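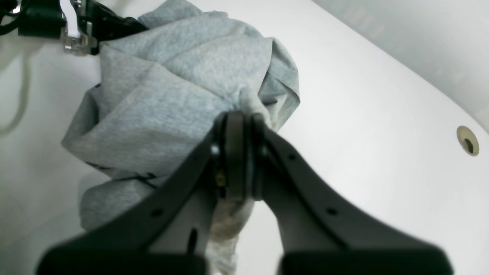 Suche im Katalog Suchbegriff eingeben
Start Greifer Ersatzteile Schulen Kontakt

Greiferset Holtar 2, Klassensatz

Das Set ist für Schüler gemacht, die in der AG oder für einen Wettbewerb mit weichen Sachen arbeiten, zum Beispiel mit Stoff. Es enthält zwei Finger aus Kunststoff, vier Ersatzbacken und die Schrauben. Der Zusammenbau dauert ungefähr 2 Stunden.

Bestellnummer: 338
Lieferbar: ab Dezember

Bitte ziehen Sie die Schrauben nur mit der Hand an. Für dünnen Stoff empfehlen wir die schmalen Backen.

Kommentare

Amber Sedgwick: Passt das Set auch an den alten Arm von Utham?
Obsa Beyene: Ja, aber man muss den Adapter extra bestellen.
Berhanu Tsegaye: Unsere Klasse übt damit das Falten. Mit Handtüchern geht es gut, bei Socken müssen wir noch viel probieren.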